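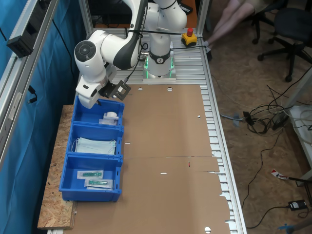 **Figure 3.** Sorting cell at the Horkton site, with the arm over the supply bins. The bins hold medical tape, face masks and packaged syringes.

### 4.2 Changes in task allocation

Before the cell was installed, supply kits at Horkton were packed by hand at two benches. Each packer picked, checked and closed a kit alone. Under the current arrangement the arm handles picking from the bins along the edge of the table (Figure 3), and staff are left with restocking, checking and the handling of exceptions. The emergency stop is placed on the table behind the robot base, and all eight packers were trained in its use before the first shift.

We logged 810 kits over the November study period. Of these, 123 required a person to step in, most often for a missed grasp on a flat or flexible package. Packers described these interruptions as short but hard to predict. Several reported that they stayed seated near the cell between interventions and did no other work, although the shift plan assumed they would return to the bench.

Restocking also changed. A half-filled bin had been acceptable under manual packing, where a person could reach past loose items. With the arm in use, packers began to straighten the contents of the bins at each refill – a task that appears in neither the Drenus work instructions nor the time estimates prepared by Selina Gruber for the site. It was learned by watching other packers.

Checking was the only step for which staff reported more responsibility than before. A packer now signs for kits picked by the arm, and 561 of the logged kits were opened again at this stage. The effect on error rates is treated in Section 5.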